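# Sorting small colored paper offcuts on a glossy tabletop without losing or mixing them

**Sewwandi Patwary**

I run the paper side of a small mosaic and collage group. We work from offcuts, mostly torn or cut scraps between fingernail size and a playing card. They arrive mixed in bags from a print shop called Talukder, and before each session they have to be sorted by color.

The surface is a large pinkish-beige tabletop with a smooth finish. On it stands a two-tier rack, black metal frame, light wooden shelves. My plan was to use the shelves as the sorting stations and the tabletop in front as the place where the mixed scraps are spread out.

I have three problems.

1. Small pieces lie flat against the surface and are hard to pick up. I end up dragging them to the edge of the table.
2. Teal, light green and light blue get confused, especially late in the day. Red never causes trouble.
3. Anything on the upper shelf tends to drift. If someone walks past quickly or opens the door, the light pieces move, and a few go down behind the rack.

The paper is mostly 100 gsm, uncoated. I am not looking for a machine-cut product, and I would like to keep the rack because it was already there. The last bag took over 2 hours, which is too long for one bag.
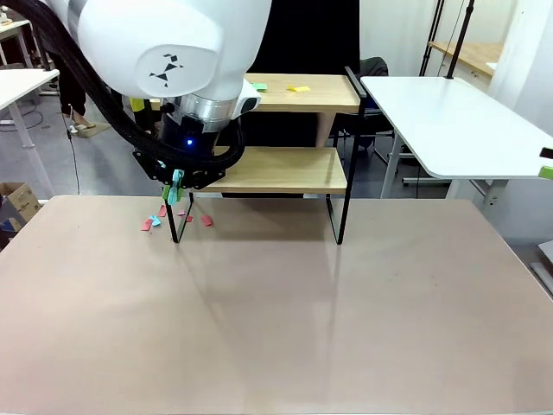 *Red and light blue scraps in front of the rack, with one green and one yellow on the upper shelf.*

What I would like to know is whether the shelves are a sensible place to sort onto at all, and what to put on the tabletop so that the small pieces can be lifted cleanly. Trays are possible but I would have to buy them.

---

**Tadeusz Jabłońska**

The shelves are usable, but I would change what each level is for.

**Surface.** A smooth finish is the cause of your first problem. A thin flat scrap on a smooth top leaves no gap for a fingertip, and sliding it does not open one. Lay down a sheet of craft felt or the ribbed kind of drawer liner and spread the scraps on that. The pile holds the edge of the paper slightly off the base. Choose a neutral gray or off-white. A pink or beige base shifts how you see pale greens, and it makes pale yellow harder to find.

If you do not want to cover the table, use flat-tipped tweezers, the type sold for stamp collecting. Pointed tweezers will mark uncoated paper at 100 gsm. Pinch several pieces of one color at a time once they overlap. It is faster than taking them singly, and you can check the cluster for strays before you set it down.

**Color.** Do not try to separate teal, light green and light blue in the first pass. Work in two passes:

- First pass: red, yellow, and everything from green to blue as one group.
- Second pass: spread only the green-to-blue group and split it.

The eye compares neighboring colors much better when the strong ones are gone. A red scrap next to a pale blue one makes the blue look greener than it is. For the second pass, glue one reference scrap of each color to a white card and keep it at the front of the felt. Compare against the card and ignore the previous piece you handled. Otherwise the boundary between teal and green will creep as you go.

Use the same light each time. I do the second pass before 3 in the afternoon and leave the rest for the next day if it isn't finished.

**Shelves.** Put the finished colors on the lower shelf, in containers. Keep the upper shelf for closed boxes or for the reference card. Loose scraps on an upper shelf will move with any draft. You also have to raise your arm past the lower shelf for every piece, and over a full bag that adds up.

For containers, shallow is better than deep. A wall of 2 cm is enough to stop paper from sliding and low enough to get tweezers in at an angle. Jar lids and cut-down cereal boxes both work. I used Drindix drawer inserts for a while and they were fine, though the corners are tight and small pieces collect there.

To stop losses behind the rack, tape a strip of stiff card along the back of each shelf, folded into an L. The short leg goes under the containers and the long leg stands up. No glue needed.

---

**Kamrul Herath**

get a muffin pan. one color per cup. done in half an hour

we use one for beads and paper both

---

**Afroza Begum**

I agree with most of what Tadeusz wrote and would add some points on quantity and storage.

I once counted a bag of mixed scraps for a school order and reached 3758 pieces. At that size, picking by hand is only sensible for the pieces you will use soon. Sieve first. A kitchen colander with large round holes removes most of the very small bits. Shake it gently over a sheet of newspaper. The fine material can go in a single jar marked "mixed small" and be used as filler, where the exact color matters less.

Spread no more than a handful at once. If scraps are lying over one another in more than two layers, you will turn over the same pieces repeatedly. Torn pieces that have a curl can be left as they are. They stand up a little from the table and are the easiest to lift, so take them first and deal with the flat ones afterward.

On felt, I have one reservation. Torn uncoated paper sheds fiber and felt holds it, so by the third or fourth bag there is a gray fuzz on everything. Ribbed liner can be wiped. If you do use felt, clean it with a lint roller between colors.

A muffin pan is fine up to twelve colors and small batches. The cups are deep for their width and flat pieces stack against the sides. Tip each cup out to empty it. Reaching in with fingers bends the scraps.

For storage, paper envelopes are better than zip bags. Plastic picks up a charge in dry weather and the pieces cling to the inside. Write the color on the envelope and also stick one scrap to the outside. "Light green" meant three different things in our cupboard until we did this.

---

**Sewwandi Patwary**

Thank you. I tried the two-pass method on Saturday with gray ribbed liner and a reference card. The green-to-blue group still took the longest, but I had only a few pieces to move afterward. The card strip is taped along the lower shelf and I have cleared the upper one. I'll look for stamp tweezers this week.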